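Bread, a small oven and my year of learning to wait

Posted Jun 1, 2025

I have fallen completely in love with flatbread. I know, I know, I said the same about fermenting chillies last winter, but this one has stuck! It started in January with a bag of flour I'd bought by mistake (wholemeal, very coarse, the sort that makes a loaf you could prop a door open with) and it has carried on through the whole spring, and I don't see it stopping.

My first few were dreadful. Pale, tough, a bit like eating a folded map. I'd been following a recipe from the back of the packet, which wanted hardly any water and ten minutes of kneading, and I did as I was told because I assumed flour people must know about flour. Then Shahram Kordestani from two doors down tried one, chewed for a very long time and asked me very politely how long I'd rested the dough. I hadn't rested it at all.

So that was lesson one. Rest the dough! Shahram grew up eating proper bread from the corner bakery every morning and he has strong opinions, most of them to do with patience. He leaves his overnight in the fridge with a plate over the bowl. I started doing the same and the difference was silly. The dough goes soft and stretchy and a little bit sour, and you can pull it out with your fingers without it pinging back at you.

He also gave me a jar of his nigella seeds, which he buys from a shop called Esfahani when he visits his sister. I've been rationing them. They go on top with a smear of flour paste (flour and water cooked in a pan until it looks like wallpaper glue, brushed on just before baking) and they smell of onions and pepper and something else I can't name.

For anyone who wants to try it, I use 300 g of flour, a mix of the coarse stuff and strong white, with enough water to make it properly sticky. A good pinch of salt, a very small pinch of yeast. Stir it, leave it half an hour, fold it over on itself with wet hands, leave it again, fold it again, then put it in the fridge and go to bed. That makes 2 good-sized breads, or one big one if you have the room.
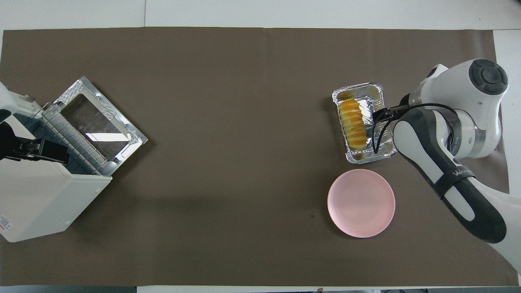
Heat was the next thing. I had always baked everything at a sort of middling temperature, cakes and potatoes and fish all the same, and flatbread wants far more than that. Turn it up as high as it goes, let the tray get hot first, and then be quick. Mine take six or seven minutes. You want blisters, and a few dark patches, and the top should spring back when you poke it. If it's gone crisp all the way through you've left it too long, although in that case it's lovely broken up over soup.

I took a batch to Nii Mensah's for lunch, wrapped in a tea towel, and he'd made a huge pot of groundnut stew with far too much ginger in it (there is no such thing as too much ginger, he says, and after the second bowl I agreed). I can't tell you how good that was. The bread soaks it up and still holds together, and you get the seeds popping between your teeth. We ate the lot. He has asked for more and I've asked for the stew recipe, so I think that's a fair swap.

Since then I've been trying all sorts on top. Sesame and honey was good, very sticky. Za'atar and a lot of oil was better. Grated courgette was a mistake – it leaks everywhere and the middle never cooks. I had high hopes for thin slices of potato with rosemary and they were nearly right, I just need to slice them thinner and salt them beforehand.

They freeze well too, which I didn't expect. Let them cool right down, put a bit of baking paper between them, and they go back to nearly new with a splash of water and a couple of minutes of heat. I've got a small stack in there now next to the peas, and it makes me happy every time I open the drawer.

Next on my list is the rye version my aunt remembers from her years in Clokmont, thin and dark with caraway. She has no recipe, only a memory of it being "bendy", so I may be some time. If you've ever made anything like it, please leave me a comment and tell me how wet your dough was!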